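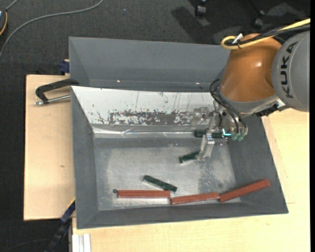
Mimstead Residents' Forum
Board: Library and Public Services
Topic: Proposed change to the loan period for new titles

Posted by reading_room_clerk
February 7, 2019

Members are invited to comment on the draft lending policy for the Rosenthal Branch. The principal change concerns titles acquired within the past year. Under the draft, the loan period for these titles would be reduced from three weeks to two, and renewals would not be permitted while another reader has a hold in place. Older titles would keep the present terms. The full text is available at the front desk and may be read there during opening hours.

Comments posted in this thread will be forwarded to the branch with user names attached. Please keep remarks to the lending policy. Parking has its own thread.

Reply from hollowoak

I support the draft. I placed a hold on a new history of the canal towns in the fall and am still waiting for it. A reader who needs three weeks for a 200-page book can place a second hold like everyone else.

Reply from m_ferrier

I must register an objection. Not every new title is 200 pages long. The novel I currently have on loan runs to 778 pages, and I work full time. Two weeks would oblige me to return it unfinished and rejoin the line behind other readers. The draft makes no allowance for length, and I would ask that it do so.

Reply from hollowoak

An allowance for length would require staff to check the page count of each item at the desk. The present system at Rosenthal does not record it in a form the desk can use. I do not regard that as a reasonable demand for the sake of a few long novels.

Reply from rillska_road

The Rillska Branch tried a similar rule some years ago. Long books carried a green sticker on the spine, and the sticker meant three weeks. The desk had only to look at the color. I borrowed there regularly and do not recall any difficulty with it. The rule was dropped when the two catalogs were merged.

Reply from m_ferrier

Thank you. A sticker would satisfy my objection entirely. I suggest that any book over 500 pages should carry one.

Reply from quietcarriage

I would draw attention to section four, which has received no comment so far. It raises the limit on holds from five to ten per card. In my view this will lengthen the wait for new titles by more than the shorter loan period reduces it. Readers will place holds on anything that looks interesting and leave half of them on the pickup shelf. I had 89 readers ahead of me for one title last winter under the present limit.

Reply from hollowoak

I had not read section four with sufficient care and I agree with the above. My support for the draft is limited to section two.

Reply from tallpines

I disagree on holds. Those of us who live out toward Drarkero visit the branch once or twice a month. A limit of five makes it difficult to gather enough for a household with children in a single trip. If unclaimed holds are the concern, the pickup period could be shortened from ten days to seven.

Reply from quietcarriage

A seven-day pickup period would not serve a person who visits once a month, as the poster will appreciate.

Reply from tallpines

The notice arrives by email. I can arrange a trip when I know that books are waiting. The limit remains the greater obstacle.

Reply from reading_room_clerk

The comments on sections two and four have been noted, together with the suggestion of a spine sticker. Members who wish to comment on the large-print collection are reminded that it is exempt from the draft and will keep its present loan period. The thread will remain open until the end of February.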